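2026-06-20
Erlinda Catacutan

Spoon sorting on the Prero bench, and the right arm gave us a fright. It was reaching for the next spoon, lost its joint reading for a moment, and then kept pressing down into the table until Sveva hit the stop — bless her quick hands! The log shows fault 378 and a gap of 30 ms on the wrist encoder. No one was near it, thankfully, and the wood has only a faint dent that I'm rather fond of already.
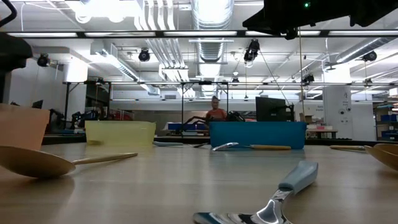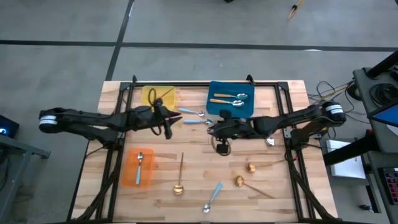
What to do next

Sveva thinks it's the encoder cable chafing where it bends, and I'm inclined to agree with her, though I'd still like to swap the connector first, as we did in December. Force limit goes down to 15 N for both arms meanwhile. Please don't run the Demora script alone until one of us has signed it off.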